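Keeping Loose Metal Rings Under Control

By Gemma Zuccaro
Filed under: Workroom, Small Parts, Tidying

If you have a sewing table, a craft corner, a garage bench or a junk drawer, you have rings. I mean the plain metal kind: key rings, curtain rings, D-rings' round cousins, jump rings, the hinged ones that hold index cards together, hoops for wall hangings, and the rings that came off something you threw away and kept "just in case." I have all of them. I run a little mending and craft room at the back of the house, and for years the rings lived in a sandwich bag that had been inside another sandwich bag, and every time I wanted one I tipped out the lot and swore.

So these are the things I do now. Some I picked up from readers, some from my aunt, and a few I figured out on my knees with a flashlight, looking under the radiator.

Sort by size before you sort by anything else

My first attempt was by use. Curtain stuff here, bag stuff there, keys over there. It sounds sensible and it lasted a week, maybe! A ring doesn't know what it's for. I'd need a medium one for a tote strap and the only medium ones would be in with the curtain things, so I'd go rummaging anyway.

Now I have big, medium, small and tiny, and that's all the sorting I do. Big is anything I can get two fingers through. Medium takes one finger. Small fits a pencil. Tiny is what you need tweezers for, and those get their own rules further down.

To sort a messy pile fast, spread it on an old towel. Rings skate around on a bare table, and the towel holds them where you put them. Pull out the big ones first, then the medium, and by the time you get to the small ones there's hardly anything in the way. I bought a bag of 300 mixed rings from Tanska last August (the little hardware place, they sell them by the scoop if you ask) and had them sorted before my coffee went cold.

Use a wide, open container

I know everyone loves a jar with a lid. I love a jar with a lid! But rings in a tall jar behave like coat hangers: you pull one and five come up with it. What works for me is something wide and round with a low side, so you can see what's in there and get your whole hand in.

The other thing I like about an open top is the rim. Thin rings will hook right over the edge and hang there, half in and half out, and that gives you a ring you can pinch from the side instead of digging one out from the bottom. I keep the rings I'm using that day on the rim and the rest inside. The large ones I stand up against the inner wall, where they lean quite happily and don't bury the small fry. It looks a bit like a messy bracelet stand, and you do end up with a few bunched together along one side, but a bunch on the rim takes a second to pull apart. A knot at the bottom of a jar takes all afternoon.

Metal containers are my favorite. They're heavy enough not to skid when I reach across, and they make a good loud clink when a ring goes in, so I know it didn't go on the floor. Plastic tubs work too if you put something heavy in the bottom first. My mother uses a pie plate.

One small ring pinched between two tips, with the rest draped over the rim of the metal container and the large ones leaning inside, is pretty much how my table looks in the middle of a job.
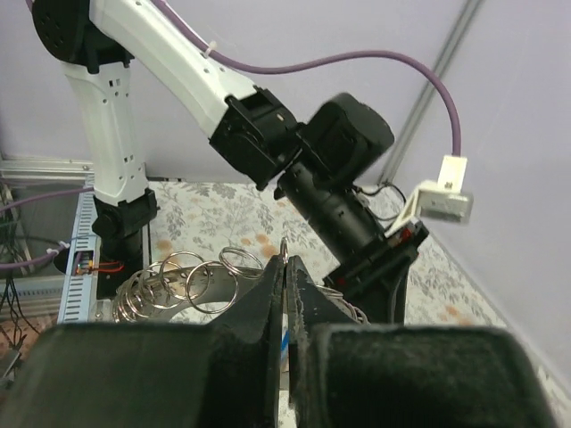 Pick up one at a time (really)

Grabbing a handful feels faster. It isn't, at least not with thin rings, which slide over each other and lock up when you squeeze them. Take one by its edge, lift it straight up, and give it a tiny shake before you move it sideways. If a second ring is riding along, the shake drops it back.

For small ones I use tweezers with flat tips. Pointed tips look more precise, but the ring spins on them and then pings across the room. If flat tips still slip, wrap each one in a single turn of masking tape. Change the tape when it gets shiny.

If your fingertips are dry, as mine are all winter, try one of those rubber thimbles people use for counting paper. I wear it on my pointer finger and leave my thumb bare. You need one finger that grips and one that can feel.

Untangling a clump

Don't pull! I know you want to. Closed rings can't really be linked to each other unless somebody put them that way, so most clumps are only stacked and twisted. Lay the clump flat on the towel, put your palm on it and rub in slow circles with hardly any pressure. It spreads out like a deck of cards.

Split rings are a different animal. They have those two ends that catch on things, and sometimes one really has worked its way onto another. For those you slide a guitar pick or an old gift card between the coils and walk the trapped ring around until it comes free. Fingernails also work, once, and then you have no fingernail.

If a clump is greasy (mine came off a set of kitchen curtains, so you can imagine), wash it before you even try. See the next bit.

Cleaning dull or sticky rings

Drop them in a bowl of warm water with a squirt of dish soap and leave them for the length of a phone call. Swish, drain through a sieve, rinse, and roll them in a dry dish towel. Then, and this is the part I used to skip, spread them out somewhere airy overnight. Rings that go into a container damp will spot. I lost a whole batch of hoops that way and I'm still annoyed.

For tape residue or old price sticker goo, a little cooking oil on a rag, then the soap bath. For light rust I use fine steel wool and go with the curve of the ring. Anything with deep rust goes in the recycling, no matter how nice it was. It will leave a mark on fabric, and you won't notice until the thing is finished and given away.

I don't use the fancy metal dips on rings with a coating. You can't always tell what's plated, and plating comes off in sad little patches. If you want to try one anyway, test it on your ugliest ring first.

Checking a ring before you use it

Run it around between your thumb and finger. You're feeling for the join. A good join you can barely find, and a bad one has a lip that will chew through thread or yarn in no time. I sand bad ones with a nail file, the cheap cardboard kind, and check again with a scrap of pantyhose. If the pantyhose snags, the ring goes back for more filing.

Also lay it flat on the table and press on one side. If the other side lifts, it's bent. For a key ring that doesn't matter a bit. For curtains it matters a lot, and a bent one will stick on the rod every morning at exactly the same place.

The tiny ones

Tiny rings don't go in the open container with the others. They sink straight to the bottom, and then you're back to digging. I thread mine on a safety pin, by size, and hang the pins from a nail. Dental floss works if you have a lot of them, tied in a loose loop with a bow so it comes undone easily.

When I'm working with them I tip just a few into a shallow lid lined with felt. The felt stops the rolling. A lid from a cookie tin is perfect. Mine came with Givuvska shortbread, and I kept two of them for exactly this.

Finding the ones you dropped

Turn off the overhead light, put a flashlight flat on the floor, and look along the beam. Anything shiny lights up. Do this before you move your chair!

A magnet on a string is handy under furniture, though it won't pick up brass or aluminum or some of the stainless ones. For those I stretch a knee-high stocking over the end of the vacuum hose, hold it on with a rubber band, and go over the floor on low. The rings stick to the stocking and don't disappear into the bag. Hold it over the towel when you switch off.

A few questions I get a lot

Gwen's-mother-style labels or no labels? (Long story from the last post.) No labels for me on open containers, I can see what's in there. On anything with a lid I tape one of the actual rings to the top.

What about those drawers with all the little compartments? I have a Jutora set, the one with the clear fronts, and I like it for screws and snaps. For rings the compartments are too narrow. They stand on edge, jam against the front, and the drawer won't open. If it's all you've got, lay the rings flat in stacks and don't fill past halfway.

Can I keep mixed metals together? I do, as long as everything is dry. I'd keep anything you care about, like real silver, in its own little cloth bag.

How do I stop the cat? Put a dinner plate over the container when you leave the room. If anyone has a better way I would love to hear it, mine has learned to push the plate.

Next time I'm doing hooks and eyes, and I'll have the pattern for the felt lid liner up by then too, for the four or five of you who asked.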